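How Does a Robot Know Where to Put Its Hand?

You can probably pick up a sock without a meeting about it. Your eyes find the sock, your brain plans a path, your arm goes. A robot has to have each of those jobs written down for it, in order, by a person with a keyboard and a lot of patience.

The list of written-down jobs is called software. Our robot's software is named Vik, and it learned everything it knows inside a computer. The arm, the tray and the floor are all drawn by a program called a simulator. If Vik crashes the arm in there, we press a button and the arm is as good as new. Real arms don't come with that button.

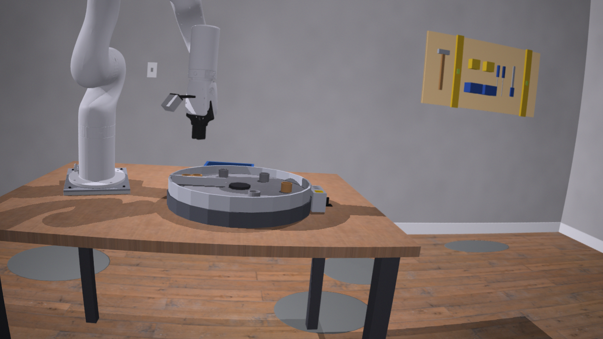
Job number one is looking, which grown-ups call perception. A camera doesn't hand the computer a tray full of parts. It hands over a giant grid of colored dots, and Vik has to decide which dots belong together. Some orange dots in a clump? Likely a part. A dark patch on the table? Could be a part, could be a shadow. In its first week Vik tried to pick up a shadow 31 times. It was very polite about it.

Job number two is planning. Say Vik wants one of the orange parts. It can't swing straight at it, because there is a rim in the way, and a post in the middle, and the arm has an elbow that needs to go somewhere too. So the planner makes up 160 different paths and crosses out every one that ends in a bump. From what's left it picks the shortest. All of this takes less time than you need to find your other shoe.

Try it yourself. Put a cup behind a cereal box, then reach for the cup without touching the box. Notice what your elbow does. You planned that! 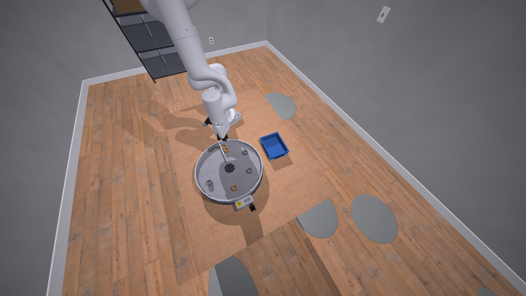 Arm, tray and bin, all made by a computer.

Job number three is control. A plan is only a wish until the motors follow it, and motors are a bit sloppy. The control program asks each joint, "Where are you now?" and compares the answer with where the joint should be. Too low? Push up a little. Too far? Ease back. Then it asks again, 2000 times every second. If a little brother asked you anything that often, you would move out.

Then all three jobs start over for the next part. Vik never gets bored. Roksolana Tymoshchuk, who wrote most of the planner, gets bored for it.

Words to know
Perception: working out what is where.
Planner: the part that chooses the path.
Simulator: a pretend world with real math in it.

Comments

Despina Kalogeropoulos: My class did the cereal box test. We now need more cereal.

Gediminas J.: what happens if ALL the paths bump into something

Roksolana Tymoshchuk: Then Vik makes up a new batch, Gediminas. After three batches it stops and asks for help.

Osvaldo Aguiar: I am 9 and I also grabbed a shadow once.

Contact Grinum Kids | © 2019 Grinum | Back to top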